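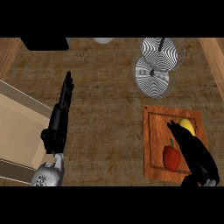
그리퍼를 바꿔 끼운 뒤 비교 시험에 들어가기 전에 무엇부터 점검해야 하나요?

손목 체결부와 손끝 정렬부터 봅니다. 이 두 가지가 틀어져 있으면 뒤에 나오는 파지력이나 속도 수치는 비교할 의미가 없습니다.

양팔 그리퍼 비교 점검표 (5월 개정)
대상: Stomel 평행 그리퍼, Lidness 평행 그리퍼
제어기: Bajwa
작성: Daniyal Awan, Werkthorpe 시험실

1. 모델과 설정 파일
[확인] 좌우 팔이 같은 버전의 그리퍼 모델을 읽는다.
[확인] 손끝 충돌 형상이 외형 메시와 일치한다.
[보완] 마찰 계수를 두 제품에 똑같이 적용했다.
의견: Stomel 쪽에 예전 값이 남아 있어서 고쳤습니다. 고치고 나니 레몬 집는 동작이 눈에 띄게 부드러워졌어요! 이전 결과는 비교표에서 뺐습니다.

2. 손끝과 관절
[확인] 완전히 닫았을 때 손끝이 어긋나지 않는다.
[확인] 닫힘 명령 후 떨림이 없다.
[확인] 손목 회전 한계에서 경고가 정상으로 뜬다.
의견: Lidness는 끝이 가늘어서 좁은 틈에 넣기가 정말 좋습니다. 피망과 레몬을 바짝 붙여 놓은 배치에서도 옆 물체를 건드리지 않더군요. 이번 시험에서 제일 반가운 결과였습니다.

3. 작업 공간 간섭
[확인] 왼팔 팔꿈치 관절이 상자 벽에 닿지 않는다.
[확인] 오른팔이 나무 쟁반 테두리를 넘을 때 여유가 있다.
[미흡] 식기 건조대 쪽으로 뻗을 때 정지 거리가 확보된다.
의견: 건조대 철사가 얇아서 충돌 판정이 가끔 늦습니다. 줄무늬 접시 2장은 세워 둔 채로 다시 돌려 볼 것. 판정 간격을 줄이면 계산이 느려지니 건조대 근처에서만 줄이는 방법을 시험 중입니다.

4. 비상 정지와 제어기
[확인] 한쪽 팔을 세우면 반대쪽도 같이 선다.
[확인] 통신이 끊기면 현재 자세를 유지한다.
[확인] 재시작 후 첫 동작은 저속으로 제한된다.
의견: Bajwa 제어기는 양팔 동기 정지가 깔끔합니다. 일부러 통신을 끊어 가며 괴롭혀 봤는데 끝까지 버텼어요. 다만 오류 메시지가 너무 짧아서 어느 쪽 팔 문제인지 로그를 열어 봐야 압니다.

5. 카메라
[확인] 위에서 내려다보는 시점이 좌우 그리퍼를 모두 잡는다.
[보완] 팔뚝이 물체를 가리는 구간을 기록했다.
의견: 오른팔이 쟁반 위로 비스듬히 들어오면 레몬 일부가 가려집니다. 손목 카메라를 켠 조건과 끈 조건을 따로 적어 주세요. 두 조건을 섞으면 그리퍼 차이인지 시야 차이인지 구분이 안 됩니다.

6. 반복 시험 기록
전체 시도: 1889회
Stomel: 1003회
Lidness: 886회
의견: 횟수가 맞지 않는 것은 건조대 배치를 Lidness로 아직 다 돌리지 못해서입니다. 성공률은 나머지를 채운 다음에 적겠습니다. 쟁반 배치만 놓고 보면 두 제품 모두 700회를 넘겼으니 이쪽은 먼저 비교해도 됩니다.

판정: 조건부 통과. 3번 미흡 항목을 다시 점검하기 전까지 건조대 배치는 저속으로만 실행합니다.
다음 점검 때 추가할 것: 피망 꼭지 쪽을 잡는 자세, 빈 손끝으로 상자 안쪽까지 내려가는 동작. 둘 다 빨리 해 보고 싶습니다!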